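I get a lot of the same questions about eating and keeping grapes, so I've put my answers on one page. I run a little fruit stall (Matei, the green awning, second row in from the Clulham bus stop) and I've been selling table grapes long enough to have opinions. Skip around if you like!
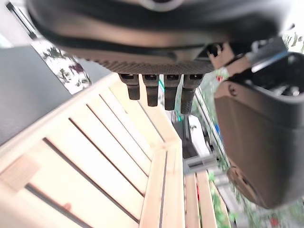
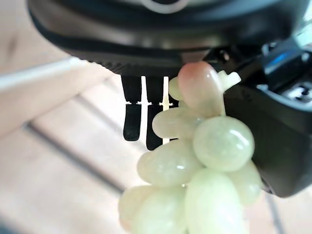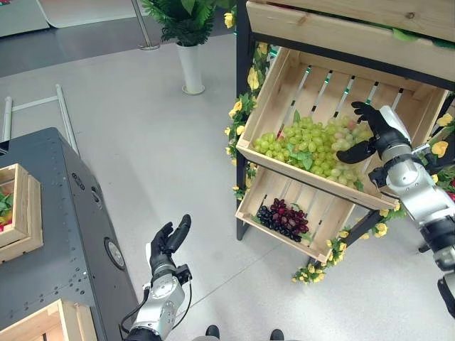
**So how do I pick a good bunch?**

Look at the stem first. Most people go straight for the fruit and give one a squeeze, but the stem tells you much more. Green and bendy means the bunch was cut fairly recently. Brown and brittle means it's been sitting somewhere for a while, and the grapes will start dropping off in the bag on the way home. A crate of green grapes on a tiered wooden rack is a nice way to shop for them, I think, as you can get your face down near the stems and have a proper look, which you can't do with a sealed plastic tub. After the stem, I check color. Green grapes with a bit of yellow in them are nearly always sweeter than the ones that are bright, cold green all over. People pass over the yellowish ones thinking they're old. More for me.

**What's that white dusty stuff on the skin?**

That's called bloom, and it's a natural wax the grape makes for itself. It isn't spray, it isn't mold, and it isn't dirt. I love seeing it because it means the bunch hasn't been handled to death. It rinses off if it bothers you, but leave it on until you're ready to eat.

Mold looks different, by the way. It's fuzzy, it's usually gray or bluish, and you'll find it down in the middle of the bunch where the grapes touch each other. Turn the bunch over before you buy it. I never mind people doing that at my stall, as long as they lift it by the stem.

**Should I wash them when I get home?**

No! Please don't! Or do, but then eat them that day. Water gets down into the little spot where each grape joins its stem and that's where the rot starts. I wash what I'm going to eat, right before I eat it, in a colander under the cold tap. Swish them with your hand, shake them off, and roll them around in a clean dish towel if you want them dry.

I've been asked about baking soda and vinegar and all the rest. I've tried vinegar and my grapes tasted a bit like vinegar, so I went back to plain water.

**Where do I keep them, then?**

In the fridge, toward the back, in the bag they came in as long as it has holes. If the bag doesn't have holes, poke some. They want to be cold but they also want a bit of air moving. A bowl with a loose paper towel over the top works too.

Keep them away from onions. Grapes pick up smells like you wouldn't believe. I once put a whole bag in next to half a cut onion and a bunch of green onions, and the next morning I was eating something very strange with my oatmeal.

How long they'll last depends on how old they were when you got them. A week is normal for me, sometimes closer to two if the stems were really green to start with. Check every couple of days and pull off any that have gone soft, and the rest of the bunch will go on happily without them.

**Can I leave them out in a bowl? They look so pretty.**

They do! For an evening, sure. Leave them out for a couple of days in a warm kitchen and they'll go wrinkly and the fruit flies will find you. I keep a small bunch out and the rest in the fridge, and top the bowl up.

**Will they ripen at home if they're sour?**

Sadly, no. Grapes aren't like bananas or peaches. Once they're cut from the vine, that's as sweet as they'll ever be. So taste before you buy if the seller will let you (I will, just ask first). If you're already stuck with a sour bag, don't throw it out, go down to the roasting question.

**Seedless or seeded?**

I sell maybe ten bags of seedless for every one of seeded, so I know what the world thinks. But I'll stick up for the seeded ones. The flavor tends to be bigger and a little more perfumed, and there's something nice about slowing down with a bowl and a saucer for the pips. My seeded regulars are very loyal and they get cross in April when I can't get any.

If you're cooking with grapes, go seedless. Picking seeds out of halved grapes is a miserable job.

**Green, red or black?**

Whatever you like eating! In general I find green ones have the most snap and a bit of tartness, red ones are mild and sweet, and black ones have thicker skins with more going on. But I've had green grapes sweeter than any red, and black ones that tasted of nothing much. It's more about the batch than the color.

For a cheese board I'd go black with something blue and salty, green with a sharp cheddar, and red with brie or anything soft.

**How do I freeze them?**

This is my favorite thing in the world when it's hot out. Wash them, pull them off the stems, dry them really well, and spread them on a baking sheet in one layer. Freeze until hard, then tip them into a freezer bag. If you skip the baking sheet you get one giant grape brick and you'll be hitting it with a rolling pin (I have done this).

Eat them straight out of the freezer, or drop a few in a glass of white wine in place of ice. They don't water it down. Don't bother thawing them to eat as they are, though, they go mushy.

**Are they safe for little kids?**

Only cut up, please. Whole grapes are a choking danger for small children because of the size and the shape and the slippery skin. Cut them lengthwise into quarters for anyone under five, and that goes for the frozen ones too, which are even harder. I'd rather be boring about this one than not say it.

**What about my dog?**

No grapes for dogs, ever. No raisins either. They can make a dog very sick and you can't tell beforehand which dog or how many grapes. If yours has gotten into the fruit bowl, call your vet right away and don't wait to see how it goes. People at the stall sometimes drop one on the ground and the dog's on it in a second, so I keep a broom handy.

**I bought way too many. Now what?**

Roast them! Heat the oven to 400, pull the grapes off the stems, toss them with a spoonful of olive oil and a pinch of salt, and put them in a dish where they fit in one layer. Twenty minutes or so. They'll slump and split and give up a lot of syrupy juice. I put them on toast with ricotta, next to roast chicken, or over plain yogurt for breakfast. A sprig of thyme or rosemary in the dish is lovely if you've got it. Sour grapes come out of this beautifully, and if they're very sour, a teaspoon of honey sorts them out.

You can also:

- blend a couple of big handfuls with ice and half a lime
- slice them into chicken salad or coleslaw
- pickle them (sounds odd, isn't, especially with a cinnamon stick in the jar)
- halve them and stir them into cake batter in place of blueberries

**Can I make my own raisins?**

Yes, and you'll be amazed how small the pile is at the end. You need a very low oven and a lot of patience. I set mine as low as it will go and leave the door propped open a crack with a wooden spoon, and it takes most of the day. One big bag of grapes got me 79 raisins that I was happy with, plus a few that had gone to charcoal on the edge of the tray. Yes, I counted, I wanted to know if it was worth it. It wasn't, but they were delicious.

**Which names should I look for at your stall?**

I mostly carry two green ones from growers I've bought from for ages. Bralleck is the big crunchy one with the thick skin, and it keeps the longest. Adov is smaller and softer, very sweet, and needs eating within a few days. If you're buying for the week, get Bralleck. If you're buying for tonight, Adov, every time.

**Do you sell by the crate?**

I do, but give me a day's notice so I can order it in. Crates are good for parties, weddings and people who make juice. Bring the crate back when you're done and I'll take a bit off your next one.

**Can I pull off just a few from a bunch?**

Ask me and I'll snip you whatever size you want. I keep scissors in my apron for exactly this. What I'd love is for people to stop pulling single grapes off the big bunches, as it leaves a wet little hole behind and that's the part that goes moldy first.

**What time should I come?**

Early if you want first pick. I'm set up by 7 in the morning and the best bunches are usually gone by 10. If you come late, there's often a box of loose grapes for next to nothing, and those are the ones I take home for roasting myself.

Got a question I haven't covered? Come by and ask, and if enough people want to know I'll add it here. Next one on my list is grape jelly, once I've made a batch that sets.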